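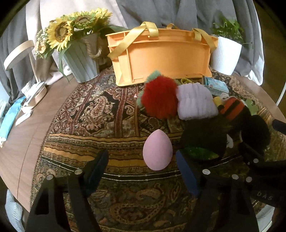 Makeup sponge between the fingers, blue pads either side.

Filed under: Workshop Tips > Grippers & Hand Tools

Quick ones from the kitchen table build. Writing these down before I forget, so no particular order.

Pads first. Blue pads go on the inner faces, clean the plastic before you stick them. Rubbing alcohol, let it dry, press and hold. I skipped this on the first pair and they slid off by 8 in the evening.

Put a cloth down. Any old patterned tablecloth. Dropped screws don't bounce and you're not scratching the wood. Do check the folds before you shake it out, I lost a pivot screw that way in July and had to order a bag of 50 to replace one.

Practice on soft stuff. A sponge, a scrunchie, a pom-pom. Start with the sponge becuase it stands up by itself and you can see right away if you're squeezing too hard. Hard things like boxes come later. Princess Belmonte wanted to start with an egg. No.

Tighten screws in pairs. Left a bit, right a bit. If you crank one side all the way the arms go crooked and you'll blame the print. Snug, then back off a hair. Arms should swing without wobble.

Reprints: label them. Marker on the inside where it doesn't show. I had fingers from version 136 mixed with older ones in the same drawer and couldn't tell which was which. Masking tape works too but it gets gummy.

Cloth is harder than it looks. Fold it first into a thick bundle, grab low, lift straight up. Grab a single layer and it slips or you get one corner and a mess. Fuzzy cloth is easier than smooth. Don't use your good towels.

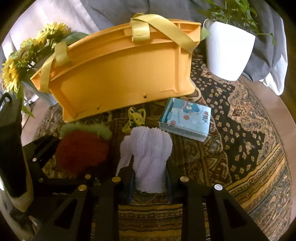

Cleaning up after

Lint gets in the joints. Old toothbrush, dry. Go around every pivot, then open and close it a few times and brush agian. No oil on the pads, ever. A tiny dab of dry lube on the pivots if they squeak.

Wipe pads with a damp rag when they stop gripping. Nine times out of ten it's just fuzz.

Bin with handles for the practice things. One bin, everything goes back in, or you'll be finding scrunchies under the couch. Ours is called the Skutby bin, long story.

Precious Salazar's tip: two grippers on one table, agree who goes first. Say it out loud. Knocked fingers mean bent fingers.

Spare screws in a pill box, lid taped. Parts list is on the Grustcombe page, ask me if the link's dead.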